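Shared recycling at a small office building: who pays when a load is rejected?

Posted by Ga-eun Oh

I manage the front office for a company that rents the second floor of a building in the Mazurek business park. There are 3 tenants, and we share a single recycling enclosure behind the loading door. In February the hauler refused two pickups and billed the landlord a contamination fee of $86 for each. The landlord has passed the full amount to us, on the grounds that our company generates the most cardboard and is therefore the "primary user" of the enclosure.

Our lease states that "common waste services shall be apportioned among tenants by floor area." It does not mention penalties. We occupy a little under half of the building. I have asked for the hauler's notices and have so far received only the invoice totals. I would like to know whether the landlord may assign the fee in this way, and what we should put in place to prevent further charges. Our staff are willing to sort properly, but they have received no written guidance from anyone.

Sestel

The lease wording is your starting point, and you should reply to the landlord in writing. Whether a contamination fee counts as part of "common waste services" is open to argument. If it does, the floor area formula applies and you owe your share only. If it does not, the landlord would need some other clause to recover it from you, such as one dealing with damage or misuse, and would ordinarily be expected to show that your company was responsible. Producing the most cardboard does not establish that. Clean, flat cardboard is rarely the cause of a rejected load.

Request the following from the landlord:

- the hauler's rejection notice for each pickup, including any stated reason
- the service agreement, or at least the page listing accepted materials
- the calculation used to arrive at your portion

Many haulers allow a short period to dispute a fee, and in some agreements it is as little as 48 hours from the notice. If that period has passed, a courteous request for a one-time credit is still worth making, particularly where the account has no earlier rejections. The request will normally have to come from the account holder.

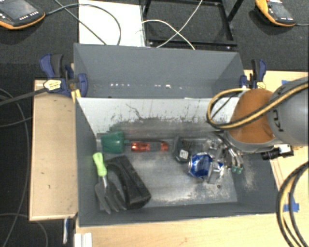 While the matter is under discussion, pay the portion you accept and state plainly that the remainder is disputed. Withholding the whole sum may place you in default under some leases. A tenant association or an attorney who handles commercial leases can review the clause, and many offer a short first consultation at modest cost - this is worth considering if the fees are likely to recur.

As to prevention, the tenants should agree on one list of accepted items and post it where material is collected, inside each suite as well as at the enclosure. The list must match your hauler's own rules. Requirements differ from one town to the next, and a general poster found online may be wrong for your service. Food residue, plastic bags and liquids left in containers are frequent causes of rejection. Each tenant should name one person to receive notices from the landlord.

Clidum

Put a lock on the enclosure. We had the same trouble at our building and the material was coming from people outside. No fees after the lock went on. Make sure the hauler has the code.

Comments

grirov: The lock is sound advice, but check the fire and access rules first. Our landlord required written approval.

Ga-eun Oh: Thank you both. I have sent the request for the notices and will propose the floor area split in the meantime.

Sestel: Please keep copies of everything you send, including the date of the request.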